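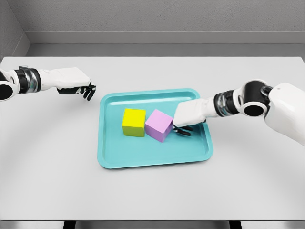 Section 2: Setting Up Your First Canvass in Skedov

Welcome to the fun part! Once your voter list is loaded, Skedov turns it into walking routes your teams can start knocking on right away.

1. Sign in and choose Campaigns, then New Canvass.

2. Give the canvass a name people will recognize on a phone screen. "Navdale Ward Council" works well — "List final v3" doesn't.

3. Tap Import and pick your voter file. A single import can hold up to 3,000 addresses.

4. Check the preview. Names such as Jacinto Jaramillo should be split into first and last. If they aren't, tap Fix Columns.

5. Set Doors per Route. The standard setting is 52, a great size for a pair of walkers on a weekend afternoon.

6. Tap Build Routes and watch the map fill in!

Note: Apartment buildings count as one stop but many doors. Turn on Split Buildings if your district has a lot of them.

Caution: Importing the same file twice wipes any notes already saved at those doors. Export your notes first (Reports, then Save Notes).

7. Assign each route to a team captain. Captains get a text with a link, and they can swap routes with each other until the canvass opens.

To change the script your walkers read at the door, go on to Section 3.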